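How to Listen to a Whole Symphony (and Love It) at Your First Festival Concert
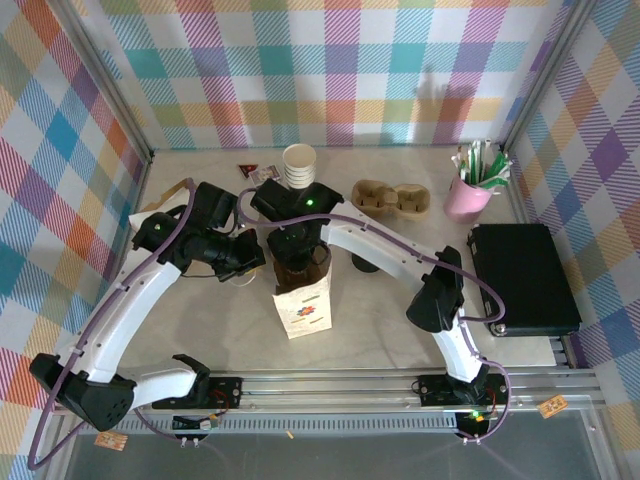 So you have a ticket to an orchestra night and you've never sat through a full symphony. Wonderful! You're in for a treat, and a little preparation in the week before will make it even better.

Step 1. Find out what's being played
Look up the program on the festival website and write down every piece in order. At the Nustbridge festival last September, the second half was a single work in four movements, and I'm so glad I knew that going in.

Step 2. Listen once while doing something else
Put the longest piece on while you cook or fold shirts. Don't try to follow it. You just want a tune or two to get stuck in your head, so that on the night they come back like old friends.

Step 3. Listen again with a pencil
This is my favorite part! Each time the music changes mood, jot down the minute and one word: "march," "sleepy," "storm." My friend So-ying Yuen plays viola and still does this with every new piece. Her page for one slow movement just says "rain" four times.

Step 4. Pick your seat
If you can choose, try the front of the balcony. The sound blends nicely up there and you can see the percussion getting ready, which is half the fun. At Villalobos Hall I sat in seat 41 and had a perfect view of the timpani.

Step 5. Get there early
Lots of festivals have a free talk before the concert. Mine started at 6:45, and Trilok Sisodia played bits of the main themes on the piano — I heard every one of them later in the evening.

Step 6. Relax about the clapping
Most audiences wait until the end of the last movement. Watch the conductor's arms. When they come all the way down and the players loosen up, go ahead and make some noise.

Step 7. Play it again the next day
Get your pencil notes out and put the piece on over breakfast. You'll want to add a few words to the page.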